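Keeping the guest house open at Stustenach

5/23/25

Lenni Kiiskinen had been up since five when we spoke, and there were still two rooms to turn over before lunch. The guest house at Stustenach has 8 rooms, a shared kitchen and a gravel parking area that floods at one end every spring. Kiiskinen took it over 19 years ago from an aunt and has run it ever since, with paid help in summer and alone the rest of the year.

"People think you buy a place like this and then you sit on the porch," Kiiskinen said. "I've sat on the porch maybe in the evenings. Mostly I do laundry."

The house was built for railway crews and later rented by the week to anglers. When Kiiskinen arrived, the wiring was old, the hot water ran out after two showers and the phone was in a cupboard under the stairs. The aunt kept bookings in a school scribbler. There were no deposits. If a party didn't show, the room stayed empty and that was that.

"She trusted people, and most of the time it worked out. I started asking for deposits in my second year. One couple wrote me a letter about it, quite an angry letter. They came back anyway."

The first big job was the plumbing. Kiiskinen hired a small outfit called Wendico to replace the tank and most of the pipe on the ground floor. The work was supposed to be finished before the ice was off the lake and ran well into the season. Guests washed at the neighbour's for part of it.

"I knocked the price down for them. You have to. But they still had to walk across the road with a towel, and it was cold."

The upper floor was done later, one room at a time, as money came in. Kiiskinen did the painting and the floors, and says the floors were a mistake to do alone. The boards in room 4 still squeak near the door, and regular guests know where to step.

Winter used to be the dead season. The aunt closed in the fall and went to stay with family. Kiiskinen tried staying open the first year and had a single booking, from a surveyor who left early. It picked up slowly. Cross-country skiers came first, then people visiting relatives in town who didn't want to sleep on a couch. February is now busier than June.

"June is bugs," Kiiskinen said. "I tell people that on the phone. Some of them come in June regardless and then tell me about the bugs."

Heating is the largest bill. Last winter the coldest month alone came to $639 for fuel, and that was with the two north rooms shut off. Kiiskinen has looked into a different furnace but doesn't want to borrow for it yet. For now the answer is heavy curtains, weather stripping and plenty of bedding.

Bedding comes up often in conversation with Kiiskinen, who has firm opinions on it. Duvets are fine for people who like them, but a guest who gets too warm under a duvet has nowhere to go. Layers can be taken off. Every bed at Stustenach is made with a sheet, a blanket and a quilted cover, and extra covers are kept where guests can reach them without asking.

"They won't come down at midnight and knock on my door for a blanket. They'll lie there and be cold, and then they'll tell me at breakfast. So I leave it out."

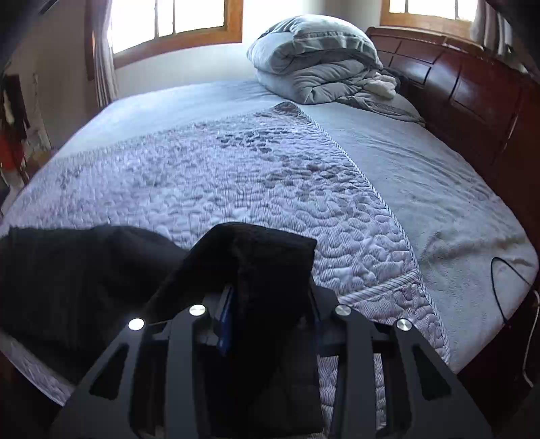

Bedding stacked on one of the large beds.

The blankets were bought in a single lot from Plundell, a linen supplier that was clearing out its warehouse. Kiiskinen drove down with a borrowed trailer and came home with more than the house needed. Some have been patched. A few went to the neighbour, in thanks for the showers.

Not everything has gone well. Kiiskinen tried serving dinner for two summers and gave it up. The cooking was manageable, but guests wanted to eat at different times and the kitchen is small. Breakfast stayed. It is porridge, eggs, toast and whatever fruit the store has, and it ends at nine.

Online booking was another hard change. Kiiskinen held out for years, then signed up for a system called Sekiguchi on a niece's advice. In the first week it sold the same room twice for the same night.

"That was me, I'd set it up wrong. I gave one family my own room and slept in the office. Since then it's been good. I still write everything in a book as well, though. If the power goes out, I've got the book."

Power does go out, usually in wet snow. There is a wood stove in the front room and a box of candles, and guests tend to gather there with cards. Kiiskinen said some of them ask afterward whether it can be arranged again.

Asked about retiring, Kiiskinen didn't give a date. The niece has shown some interest but works in the city and likes her job. A buyer from out of province phoned last fall and wanted to know how many more rooms could be put on the lot.

"I said none, with the septic we've got. He never called back."

The next project is the parking area. A load of gravel is on order, and a neighbour with a tractor has agreed to cut a ditch along the low end once the ground dries out. Until then, guests are asked to park by the road.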